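Print this page | E-mail this page

# Trileck bread-and-basket set: README

Can a robot put the bread away yet? Sort of, on a good day, and that's more or less why I put this set together.

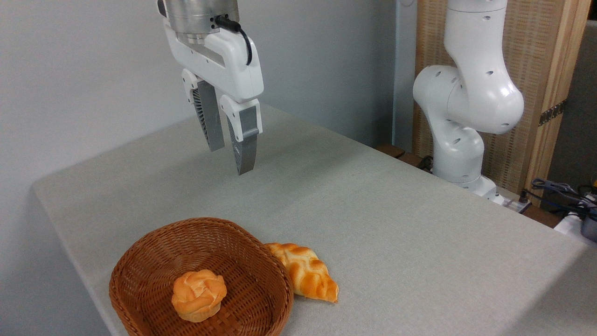 I've been arguing with people for years about when machines will take over the dull jobs in a kitchen or a small bakery, and I got tired of arguing with nothing to point at. So these are recordings of one very ordinary chore: bread on a table, a basket, put the one in the other. There are 1,000 attempts in the full download and 400 in the small one (start with the small one, please, the full one takes ages on our server!).

## What's in the folders

Each attempt has its own folder with the video, the joint positions and a short text file called notes.txt. The notes are mine and they're uneven. Some say "fine", some go on a bit. If the notes and the outcome column disagree, believe the outcome column — I went back over that one in May and fixed a lot of it, and I didn't touch the notes.

Outcomes are "in", "out" and "rim". I added "rim" after Shirin Naseri and I spent a whole afternoon falling out over whether a roll leaning on the edge counts as put away. She says no. I say my own kitchen would fail that test every morning. You can fold "rim" into either of the others, just tell people which you did when you quote a score.

## So, can they do it?

For picking up one thing from a clear bit of table, yes, and I'd happily leave it running while I made a cup of tea. Long twisted shapes are harder than I'd expected. The fingers close nicely on the middle and then the whole thing swings round as it lifts, and you get a lot of "rim". Round ones behave better until they're up against something else.

Speed is the other sore point. I can clear a table like this in seconds while talking on the phone, and the arm can't come near that. For a shop like Mohammadi, where I used to do Saturday mornings, it'd be no use at all before opening time. For someone who finds gripping things painful, slow might be perfectly all right, and I'd love to hear from anybody working on that.

## Known problems

- Version 2 renamed the folders. Scripts written for the first version will break, sorry.
- A few joint files stop short of the video. They're listed in short.txt.
- Nothing in here tells you how an arm would cope with real crumbs, butter or a hungry toddler.

Last edited 10/7/20

Contact: Trileck desk, Misville | © Trileck | Back to top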